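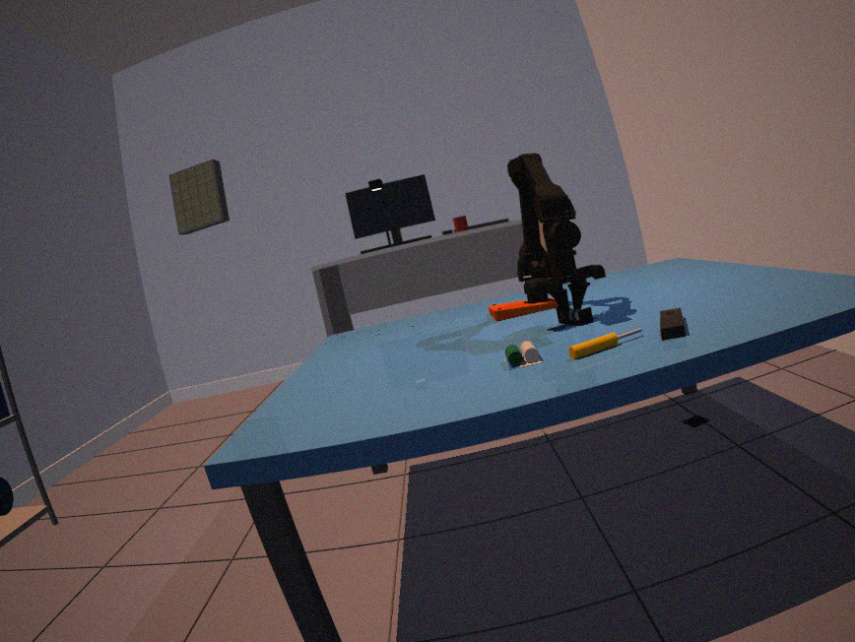 1/ Choosing a finish for a work table. Notes from refinishing 12 of them at the Brollbridge shop since January. Short version: the topcoat matters less than the cure time.

2/ Water-based polyurethane is dry to the touch in two hours. It is not cured. We wait 30 days before anything heavy goes on the top. The first two tables went back to their owners after a week, and both came back with ring marks.

3/ Sanding: 120, then 180, then stop. Going to 320 before the first coat gave us worse adhesion on maple. Between coats we use 320 by hand, light pressure, vacuum, damp cloth.

4/ Coats: three on the top, two on the underside. Skip the underside and a wide top can cup. Ours moved enough to rock a level.

5/ Paint is a separate problem. Latex wall paint stays soft and sticks to whatever sits on it - books, mostly. Use a cabinet enamel. Kgomotso Mabuza rolls it with a 6 inch foam roller and doesn't tip off. I do. Results are hard to tell apart.

6/ Edges wear first. Break them with 180 before priming. A sharp corner holds almost no film.

7/ Pale colors yellow under oil-based clear. Test on the underside and leave it a month.

8/ Legs next Tuesday, including the glue question Fatima Magagula asked.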